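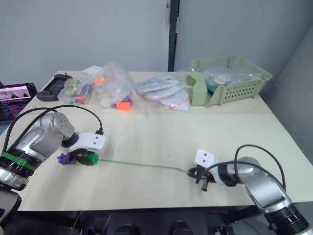
Pritchard Hall, Runville
Walk-through checklist with comments
Inspection date: March 15, 2025

Marks used: OK, FIX, ASK. The old form had a fourth mark, "Satisfactory for now," and I have dropped it. Half the building was satisfactory for now for years.

1. Front doors open outward with one push. OK
Tried both leaves from the inside with a coat over one arm. The left one drags on the mat. Trim the mat.

2. Back exit clear and unlocked during hours. FIX
Clear on my visit, but the floor has a clean rectangle the size of a folding cart right in front of the door. I don't believe the cart lives in the closet. Paint the keep-clear box again and leave the cart's wheels out of it.

3. Exit signs lit on battery. ASK
Both came on when I held the test button. A test button held for a few seconds tells you very little. I want the full run done with the breaker off, and the time written down by whoever stood there.

4. Posted room limit. FIX
The card by the stage says 80. The card in the lobby is blank. Find out where the 80 came from before copying it. If the answer is "it was on the old card," keep asking.

5. Fire extinguishers. ASK
The tags from Talell are all signed in the same ink on the same day in May, including the one behind the piano, which takes two people to reach. Maybe they moved the piano. The gauge is in the green and the pin is there. I would still like to see the invoice.
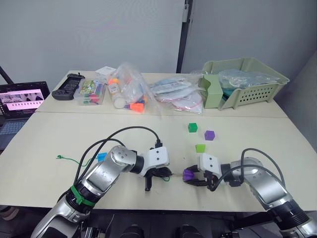

One regular user of the hall objected to last year's list on the grounds that it treats everyone like a fool, and that a person can see for himself whether a door is blocked. Fair enough on doors. I doubt it on wiring and gas, where the trouble is usually behind something. The list stays long.

6. Space heaters. FIX
Two units in the side room, 2 feet from the curtains. The Prondano model has a sticker saying it shuts itself off if tipped. I tipped it. It did, the second time. Out of service until it does so on the first.

7. Water heater closet. OK
No storage inside, for once. Relief pipe points down. Somebody has written "DO NOT TOUCH" on the dial, and it has plainly been touched. 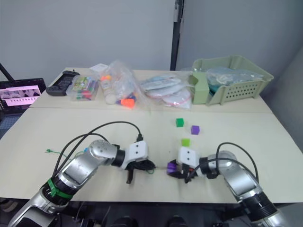
8. Cords and cables. FIX
Extension cords are meant for a day's use, and the one feeding the coffee urn has been painted along with the baseboard. Replace it with a real outlet. The power strip under the serving hatch is daisy-chained to another, so unplug the second. As for cables on work tables, look at the black ones on the left arm, which go up over the top in a wide curve with nothing to catch a sleeve. I would like to see the sewing machine cords taken up and away like that. Taping them flat is what we tried before, and the tape curls.

9. Floor and trip points. FIX
The threshold strip by the kitchen is held down with a screw at one end only. I was told it was reported. There is no report in the binder, so I am calling it new.
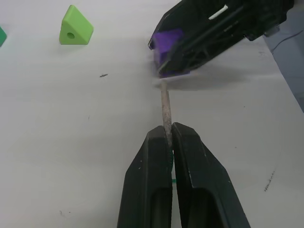
The same goes for the loose stair nosing. If it was reported by phone, write down the call. A repair that lives in someone's memory is one I have to assume was never made.

10. First aid box. ASK
Plenty of bandages, no gloves, and eyewash well past its date. The contents list inside the lid describes a different box.

11. Ladder. OK
Feet are good, locks work, label readable. Chain it up — it was leaning beside the stage stairs.

12. Roof and gutters. ASK
Seen from the ground only, so no mark either way. The quote for new gutters was $2,000 and the quote for cleaning the old ones was also $2,000. Get a third.

Recheck items 2, 6 and 8 before the May rentals. Leave this copy in the binder by the office door, and please don't write over my marks. Add yours underneath.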